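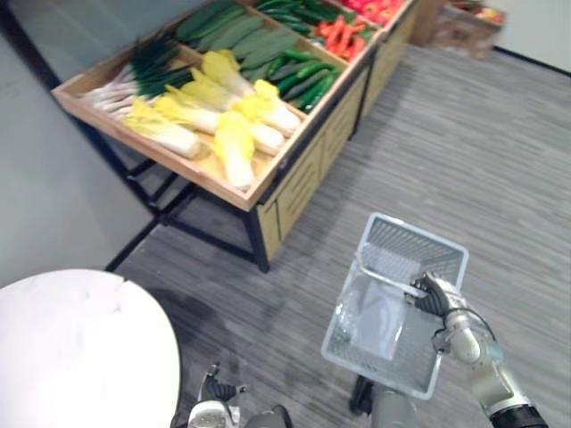
Robot Learning, Week 6 Handout
Subtask labels and the basket problem
Notes by Renato Baluyot

Okay, so last week we ended on behavior cloning and everybody left a little too happy with it. Record a person driving the robot, fit a network that maps what the cameras see to what the arms should do, press go. This week I want to spend the whole session on one task where that recipe gave us a lot of grief, and on the fairly small change that helped. The task is grocery shopping. I call the project Firka in these notes because that's what the folder is called.

The task, in one sentence: pick up a basket, carry it to the produce display, put in the item that was asked for, and bring the basket back to the table. The request comes as typed text ("get a carrot") and the policy gets that text along with the camera images and joint positions.

We had 2748 demonstrations when I did the runs I'm going to show you. That sounds like plenty! But a full demonstration is long, and a long demonstration is really a bunch of short skills glued together, with some of those skills showing up far less often than you'd guess. Keep that in mind for later.

1. What plain cloning got wrong

I trained the baseline (call it Dernham, everything in this course gets a silly name) on whole demonstrations with only the request as text. Two kinds of failure kept coming up.

The first one is what I call forgetting the middle. The robot would get to the display with the basket and then start the "return to table" motion without picking anything. Think about why. At the display, just before the pick and just after it, the head camera sees nearly the same thing. One carrot more or less in a basket is a tiny change in the image. With no memory, the policy has two sensible answers for one input, and it has to pick one or (worse) average them.

The second one is the grip on the basket. A rim and a handle are both fine things to hold, and our operators used both. Average a rim grasp and a handle grasp and you get a hand closing on air somewhere between the two. This is the multimodality thing from Week 3, just wearing different clothes.
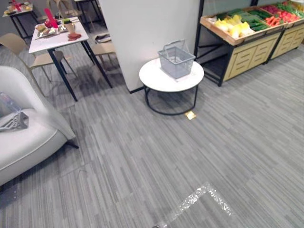

Figure 2. The shopping setup. The basket is on the round side table, with the produce display off to the right.

Look at how much else is in there, by the way. A dining table full of stuff, an armchair, chairs. I'm fond of this, because a policy that only works in front of a blank wall isn't teaching us much, but it does mean the network has plenty of things to latch onto that have no bearing on the task. When somebody tells you their success rate, ask what was in the background and whether it moved between training and testing.

2. The change: predict the subtask first

The idea is old and simple. Before predicting motion, have the model write down what it thinks it's doing: "grasp basket," "carry basket to display," "pick item," "place item in basket," "return basket." Then it predicts the motion given that text. One network, two outputs, and the second depends on the first.

To train this you need labels, and labels are the boring part. We had people mark the boundaries in 890 of the demonstrations by hand. For the rest, I trained a little labeling model (Umali) on the hand-marked ones and let it fill in the others. The labeler gets to look at the whole recording, future included, so its job is much easier than the policy's job. That's a trick worth stealing: if you can let your labeler cheat, let it.

The other ingredient is that the policy gets to read its own previous subtask. So at the display, after it has written "place item in basket," it knows that "return basket" is a reasonable next line. That's a memory, if a very skinny one. It's a few words long and you can print it to the screen and read it, and for debugging I wouldn't trade it for anything fancier.

3. Where the cameras come in

The head view is good for finding things. It's much less good at telling you how the fingers sit relative to a rim, and once a hand is over the basket it can hide the exact spot you care about. So we also feed in the wrist cameras.

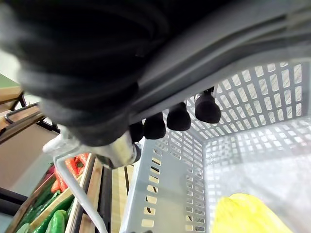
Of course, close-up views bring their own mess. The hand takes up a big chunk of the picture, whatever is nearest the lens goes blurry, and bright plastic washes out. I ran the model with head only, wrist only, and both. Wrist only was hopeless at the carrying part and pretty decent at the grasp. Head only was the reverse. Both together was best at everything, so no surprises there, but do the ablation anyway -- you want to know which skill each camera is paying for.

4. What we measured

We tested from 21 starting arrangements that were held out of training, and ran each one 4 times per model. Same starts for every model, order shuffled, and the person scoring didn't know which model was running. Please copy that last bit in your projects.

Score each subtask separately as well as the whole run. With the subtask text on, "forgetting the middle" got rare. The grasp problem got better only a little, and it makes sense that it would: "grasp basket" doesn't say which grasp. Splitting it into "grasp rim" and "grasp handle" did help in a small run I did on Thursday, but I haven't repeated it, so treat it as gossip for now.

One more caution. If the predicted text is wrong, the motion follows it faithfully. I watched the robot set off for the table holding the basket very nicely, having written "return basket" far too early. So log the text with every run!

For next time

Read the Sidura notes on relabeling, sections 1 and 2 (skip the appendix). Then write half a page on this: suppose the request is "get two carrots." Which subtask labels would you change, and what would the policy need to remember that it doesn't remember now? Bring it on paper, and bring your log format for the course project too, even if it's only a sketch.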